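Chapter 3

Planning the Purchase of a Robotic Workcell

3.1 Introduction

Chapter 2 dealt with the parts of a robotic system and the terms used to describe them. The present chapter deals with paying for one. It follows the order in which a buyer normally meets the decisions: the statement of need, the site survey, the budget, the quotation and the acceptance test.

The price of the arm is the figure most often quoted and is a poor guide to the cost of the project. An arm is delivered without a task. Before it can do useful work it must be mounted, supplied with power, fitted with a hand, connected to a controller and programmed, and the people who work near it must be trained. Each of these has a cost, and several recur every year.

3.2 The statement of need

A statement of need is a short document, written before any supplier is approached. It names the objects to be handled, the heaviest load, the furthest point to be reached and the rate of work required. It should not name a model. Buyers who begin with a model tend to adjust the task to suit it, and the difference appears later as a charge for changes.

Reach deserves particular care. The figure on a data sheet is measured to a stated point on the arm, and the buyer must check which point is meant. Opening a door is a useful test case. The hand must arrive at the handle, hold it and then follow the curve of the door as it swings, and the arm must have room to fold as the handle moves towards the base. A position that allows the first of these may not allow the last.

3.3 Fixed and recurring costs

Costs are divided in this book into two groups. Fixed costs are met once: the arm, the controller, the hand, the mounting, any guarding, delivery and installation. Recurring costs are met for as long as the equipment is in use: servicing, software licences, spare parts, insurance and staff time.

The Rernton case, used throughout this chapter, concerns a test kitchen fitted out by Plesitz, a maker of domestic appliances, at its Valldale site. The first budget listed the arm and the hand only. A revised budget, dated September 9, 2018, added 1,570 pounds for floor fixings and cabling and set aside 10 per cent of the fixed costs for changes. The revised version was accepted.

3.4 Simulation before purchase

A layout can be tested in software before anything is ordered. The room is modelled to scale, the arm is placed in it, and the required movements are tried. Simulation will show a collision between the elbow and a cabinet, or a handle that lies out of reach. It is less reliable on grip, friction and the stiffness of door seals — these should be measured on the real appliance.

The cost of simulation belongs in the budget as a separate line. In the Rernton case it was bought from Rebelo as 3 days of work, with the room drawings supplied by the buyer. Figure 3.1 shows a kitchen layout of the kind discussed in this section.
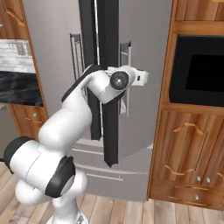

Figure 3.1 Simulated kitchen layout: white arm with its gripper at the right-hand refrigerator handle.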